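Folding dark clothes in a small bedroom: notes

I moved the laundry sorting out of the hallway in August. The hallway had a shelf at the right height but one ceiling bulb, and under that bulb navy and black are the same color. The bedroom has a window, and the bed works as a folding surface if it is made first. A duvet left in a heap puts a slope under everything and the stacks slide.

Sorting light

Dark fabric needs side light. Overhead light flattens it, so lint, pulled threads and faded seams stay hidden until the garment is on and you are out the door. I hold each black piece up between the bed and the window before folding. Seams and stitching lines show up as the cloth turns, and thin spots let daylight through. Anything with a thin spot goes on the mending pile, which currently has its own chair.

The curtains are light-colored and patterned, from Fabbri, and they hang on either side of the window. Fully drawn back they let in too much direct sun at midday and the lit side of the cloth washes out. Before 10 in the morning I leave them open. After that I pull the left one in by a hand's width.

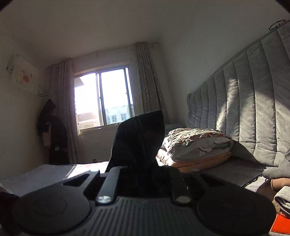
Folding sequence

Black items go first, while my eyes are fresh. Shirts are folded in thirds lengthwise, then in half, then in half again, so that they stand on edge in the drawer. A shirt that will not stand has been folded too loosely. Trousers are folded along the crease, then in thirds from the hem. Anything with a stiff seam gets pressed flat with the palm at each fold, otherwise it opens again in the stack.

Standing folds use the drawer depth properly. Mine is a Corkik unit with a usable depth of 45 cm, and it holds two rows front to back with a cardboard divider between them. I tried the Hivitz fabric bins before that. The sides bowed outward when full and the drawer caught on them.

Lint

A damp rubber glove beats the sticky roller on heavy cotton. Wipe in one direction, toward the hem. On knits it drags, and I go back to the roller. The refills I buy are cut to 100 sheets, and a full load of darks with one towel washed in by mistake uses up an alarming share of them.

Still open

The mending pile. Also the drawer runners, which have started to stick on the left side. I have a tub of the Ullbridge wax and have not yet tried it on them. Socks are still sorted in the hallway, badly.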